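Hernance opens packing service for travel and health pouches

VORNECK, September – Hernance, the household organizing firm, has added a packing service for small everyday supplies. Customers bring in or send the boxes, packets and pouches that pile up in bathroom cabinets, hall drawers and suitcases. Staff sort them, pack them into flat mesh pouches and return them with a written list of contents.

The service grew out of a trial that ran over the summer in Vorneck and Hjaltested. In that time 251 households took part, and nearly 738 pouches were packed. Most people asked for one pouch for travel and one to keep at home.

Sorting takes place on a cloth-covered surface. Boxes are laid out next to the pouch they may go into, and the bulky ones are tried first. Long boxes are the usual problem, as they decide whether a pouch will still lie flat once it is closed. Smaller boxes and packets fill the space that is left.
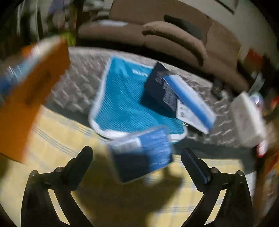
Tarun Rawat, writing in the comment book at the Vorneck shop, asked why the boxes are kept at all, and said he would sooner have the contents on their own and save the room. Two other customers wrote under his note that they agreed.

Hernance has decided to keep the boxes in the standard service. The printed text on them is often the only place where a date or instructions can be found, said Vilja Sjöberg, head of customer service.

"We did talk about it," Sjöberg said. "People want smaller pouches, and we understand that. But if someone opens one a year later and can't tell what is in it, we haven't helped them much." Customers who want other items, such as cables or sewing things, packed without their boxes can say so on the order form.

The service comes in 3 sizes, from a single pouch to a full drawer. Items that do not fit are returned in a paper bag with the customer's name on it. Nothing is thrown away without a signature – this includes empty boxes. Hernance does not give advice on the use of any health product and does not accept items that must be kept cold.

Orders can be placed at the counter in Vorneck and Hjaltested. Drop-off is open until 6 p.m., and a single pouch is normally ready within 2 working days. Customers who took part in the summer trial can have their pouches checked and repacked once at no charge.

Press contact: Manju Vashisht, Hernance, Vorneck office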